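Tillman Reading Rooms
Progress report to the Zalten Fund
27 November 2023

Grant purpose: evening and weekend opening of the Tillman and Kostero reading rooms, with new book stock for both.

Opening hours

Both rooms have kept the longer hours set out in the grant agreement. Tillman is open until 9 p.m. on weekday evenings. Kostero started its evening hours in September, later than planned, after the landlord replaced the boiler and the hot water pipes on the ground floor. We lost the summer evenings there and do not expect to make them up. The staff money set aside for those evenings has not been spent, and we ask below to move it.

Evening use at Tillman is steady. The busiest stretch is between the end of the school day and dinner, when most of the tables are taken by high school students. After 7 p.m. the room is mainly adults, many of them working on job applications or license exams. Kostero is quieter. People there tend to come in, exchange books and leave. We think the bus timetable explains a good part of this, as the last direct bus toward Narnent goes before the room closes. We have written to the bus company and have no reply yet.

Book stock

The grant allows for 1000 new books over its full term. We have bought and shelved 394. Large print has been the hardest to get at a fair price, and two orders came back short. The supplier has credited us for the missing titles and we have placed the order elsewhere.

Picture books and early readers went to Tillman first, where the old stock was in poor shape. Kostero received cookbooks, car repair manuals and a good run of crime fiction, all chosen from the request slips left at the desk. Spanish language titles are on order for both rooms and should be on the shelves before the next report.

Loans of the new books are higher than loans of the old stock at both rooms. We have not yet split the figures by age group. The catalog software can do it, but the borrower records from before the grant are missing dates of birth, and we are filling these in as cards come up for renewal.

Staffing

We planned for 6 part-time evening posts and have filled all but one. The open post is at Kostero. It was advertised twice and drew few applicants, most of whom wanted daytime work. Evening cover there is being shared among the current staff, which works for now but leaves little room for sick days. We plan to raise the hourly rate for that post, within the approved budget line.

All evening staff have finished first aid training. Training on the catalog system is still to come for the newest hires.
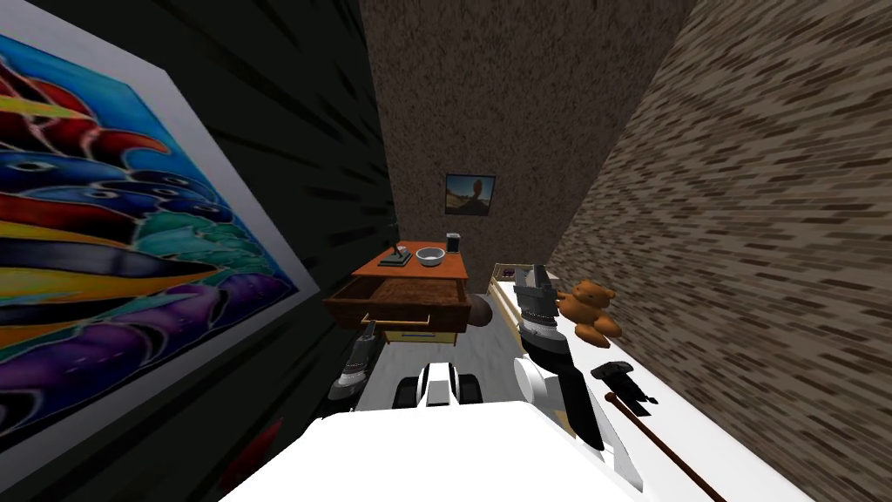

Report and picture: the Reading Rooms Manager

Budget

Spending is below plan, almost entirely due to the late start at Kostero. Book spending is on plan. Heating at Tillman cost more than we allowed for, and the longer hours are the main reason. We have covered the difference from our own funds.

Requests to the Fund

We ask the Fund to approve 3 changes.

Move the unspent Kostero staff money into weekend staffing at the same room.

Extend the book purchasing period to match the end date of the staffing grant, so that we can wait for better large print prices.

Allow the purchase of secondhand books in good condition, which the current terms rule out.

Next period

We will fill the Kostero post, finish the Spanish language order and send the loan figures by age group. Reader survey forms will go out at both rooms after the holidays, with a paper copy at each desk for people who do not use email. Receipts for the period are being sent separately.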